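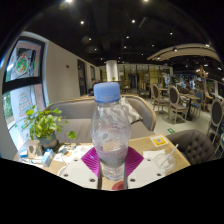

How to ask for a pay review when you're returning from parental leave

Most workplaces run one pay review a year, and most parental leave runs straight across it. If you were away when the letters went out, there's a fair chance your pay is sitting where it was the day you left. Some employers adjust it for you. Many wait to be asked.

These steps are written for someone in a salaried office or professional job in Australia. If you're paid under an award or an enterprise agreement, your rate rises may be set out in writing, so check that document before you do anything else.

Before you start

You'll need:

Your current contract and any variation letters
Your last two performance reviews
A copy of your employer's parental leave policy
The pay review policy, if there is one
Your most recent payslip from before you went on leave, and one from after

If you can't find the policies, ask HR for them by email. You don't have to say what they're for.

Step 1. Work out what you missed

Write down the date of every pay review, bonus round and promotion round that took place while you were away. Next to each one, note whether you were included, left out, or don't know.

"Don't know" is common. Ask. A short email will do:

"I was on parental leave during the October pay review. Could you please confirm whether my salary was considered in that round, and what the outcome was?"

Keep the reply. Whatever it says, you'll use it in Step 4.

Check your super while you're at it. Policies differ on whether the employer keeps paying contributions during unpaid leave, and payroll doesn't always follow the policy. Compare the contributions in your fund's records with what the policy says you should have received.

Step 2. List the work

Go back to the 12 months before you left. Set down what you delivered, in plain terms, with a number wherever you have one. Leave out anything that was simply turning up and doing the hours.

Weak: "Played a key role in the Trunitz account."

Better: "Ran the Trunitz account renewal from first meeting to signature. Client stayed on for a second term with 40 extra licences."

Weak: "Supported training."

Better: "Wrote and delivered the induction program for the Endley office. 18 new staff went through it and it is still in use."

Four or five items is plenty. If you have more, pick the ones your manager's manager would have heard of.

Add anything you've done since coming back, even if it's only been a few weeks. It shows you're already carrying a full load, or a full share of a part-time one.

Step 3. Find a figure

You need a number, and you need to know where it came from. Use at least two sources.

Job ads. Search your title and the next one up. Save the ads that list a salary, as they disappear when the job closes.

Salary guides. The big recruitment firms put these out each year and they're free. They lean a bit high for some fields.

Your own employer's bands. Larger organisations often publish these internally. If you're near the bottom of your band after several years in the role, that's worth saying.

Colleagues. Pay secrecy clauses can't be used in new employment contracts in Australia, and in most cases you're free to share your pay or keep it to yourself. Older contracts may be different, so check yours. Ask people you trust and offer your own figure first.

Once you have a range, settle on two numbers – the one you'll ask for and the lowest you'd accept without feeling sour about it. Write both down. Take only the first one into the meeting.

If you've moved to part time, do all of this on the full-time equivalent. A drop to three days changes what lands in your account. It shouldn't change the rate. If the full-time equivalent on your new letter is lower than it was on the old one, raise that separately and straight away, as it may be a plain mistake.

Step 4. Ask for the meeting

Don't tack it onto a catch-up about something else. Send a request with a clear subject line so your manager can look up your details and speak to HR first.

"Hi, I'd like to set up a time to talk about my salary. I wasn't included in the last review while I was on leave and I'd like it looked at now. Would any time in the next fortnight suit? 30 minutes should be enough."

Mornings are good if you have any say in it. Avoid the last slot before you have to leave for pick-up. A talk like this can run over, and you don't want to be watching the clock.

Step 5. Send one page beforehand

Send it the day before. It should have three short sections: what you missed (Step 1), what you've done (Step 2), and what you're asking for and how you got there (Step 3). Keep it to one page. Your manager will probably forward it to someone who has never met you, so spell out any acronyms and project names.

Here's how the last section might read:

"I'm asking for a salary review to bring me in line with the current market for a senior coordinator. I've based the figure on two published salary guides and on recent ads for comparable roles, copies attached."

Don't mention childcare costs, the mortgage or your partner's income. They're real, but they give the other side something to discuss that isn't your work.

Step 6. In the meeting

Say the number early. Then stop talking. The silence will feel longer than it is.

Some replies you may hear, and what to say back:

"The budget's closed for this year."
"I understand. Can we agree on the figure now, with a start date in the new budget, and put that in writing?"

"You haven't been here for most of the year."
"My review covers the work I did before leave and since I came back. I'm not asking to be assessed on the months I was away."

"Everyone got the same percentage."
"Then I'd expect to receive that as a starting point. Was it applied to my salary?"

"Let's see how you settle in first."
"I'm happy to have a further check-in later. This request is about the review I missed."

If you get a lower offer, you don't have to answer on the spot. Thank them, say you'd like to think it over, and name the day you'll come back to them.

If the answer is no, ask what would need to be different for it to be a yes, and by when. Write down what they tell you.

Step 7. Follow up the same day

Send an email before you log off. Cover what was agreed, who is doing what, and the next date. Two or three lines is fine. If nothing was agreed, say that too.

"Thanks for your time today. As discussed, you'll check with HR whether the October increase can be applied to my salary, and we'll talk again once you've heard back."

Put a reminder in your calendar. If the date passes without a reply, send one polite nudge, then a second one with HR copied in.

If it goes nowhere

Ask for the decision and the reasons in writing. Read the grievance section of your workplace policy and note any time limits.

Being passed over because you took parental leave may be unlawful. The Fair Work Ombudsman has free information on this, your union can advise you if you're a member, and community legal centres handle these matters as well. Get advice before you resign or sign anything.

Common questions

Can I do this while I'm still on leave?
Yes. You can write to your manager at any point. Some people prefer to get it sorted before their first day back so the new rate starts with them.

Can I ask for back pay?
You can ask. If you should have been included in a round and weren't, ask for the increase to be dated from when everyone else's began.

What if I've got a new manager?
Send the one-page summary earlier, at least a week ahead, and attach your old performance reviews. A new manager has nothing else to go on.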